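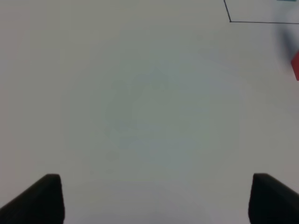 News > Workshop > Builds

Search this site Go

August 2019
By Sheyla Apaza

The Trollby arm is moving! After a winter of cold fingers and a lot of borrowed clamps, the two-fingered robot arm at the Clirkanstead shared workshop has started doing real sorting jobs on the back bench, and it is a treat to watch.

Cristian Cáceres began the build in his garage in Burville last November, then moved it over when the printer parts outgrew his shelf. The arm runs on six hobby servos and a controller board he programmed himself, and the whole thing has cost him $384 so far, including one servo he cooked in the first week. The gripper has been redone more times than he cares to remember. The current fingers are black, with squared tips, and they open a good deal wider than the old pair.

A small camera sits at the wrist, looking down past the fingers at the table. Cristian wrote the software that goes with it, which he calls Taipe, and it learns from practice runs where someone guides the arm by hand. He has recorded 120 of those to date. Members have been taking turns, and it's surprisingly hard to put down - you want one more go every time.

Results are coming along nicely. At last month's open night the arm was given 43 tries at moving a block into a marked square, and it managed 40. Two of the misses were nudges that sent the block skating off sideways. The third was a bumped power lead, and Cristian is still arguing that one shouldn't count.

Next on the list is a quieter base joint, then a second camera up on a post so the arm can see the whole table at once. He would also love a hand with the cable routing, which is mostly zip ties at this stage.

The arm is out on the bench most evenings and anyone is welcome to have a turn at the controls. Kids can drive too, with a grown-up at the stop button. Plans and code will go up in the members' folder once Cristian has tidied his notes - he has promised to label the colours on the wiring diagram this time.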